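Robot Arms in the Kitchen: When the Fridge Door Doesn't Get Shut

We run a two-arm helper from Anov for small jobs, including fetching from the mini fridge. It mostly does well. Last December it went through a full evening reporting "door closed" when the door was open by the width of a thumb. The milk was warm by breakfast and I threw out everything on the shelf.

The log showed fault 1104, a grip slip. Rekha Murthy, who looks after ours, found that the fingers had let go of the door edge early and the software had counted the push as finished.

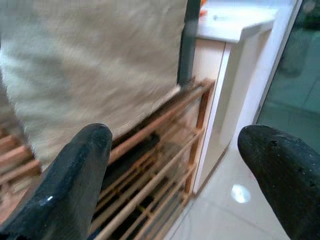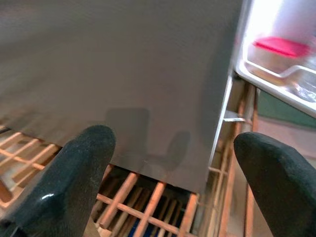
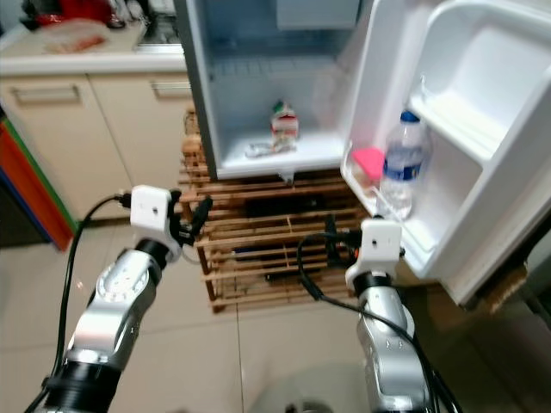
What we do now:

Wipe the finger pads with a damp cloth before each session. Kitchen grease builds up on them and they slide on smooth metal and plastic. Let them dry for 30 minutes.

Don't let the arms press on a fridge that can shift. A light fridge on a slatted rack will creep backward a little with every push. Put a rubber foot under each of the 4 corners.

Keep the heavy bottles out of the door. A loaded door swings harder and can pull out of the fingers.

Check the door by hand after the last job of the day. Run a strip of paper around the seal. If it slides out freely, the door isn't closed, whatever the screen says.

Set the time limit on the door job to 245 seconds and have it stop with an alarm. The factory setting on ours was to try again without a sound.

If the fingers catch on the rack, hit the stop button first and then free them. Never pull on an arm that still has power. I got a pinched thumb that way and it was sore for a week.

Milk, meat and leftovers from a fridge that stood open overnight go in the trash. Mustard and jam are usually fine.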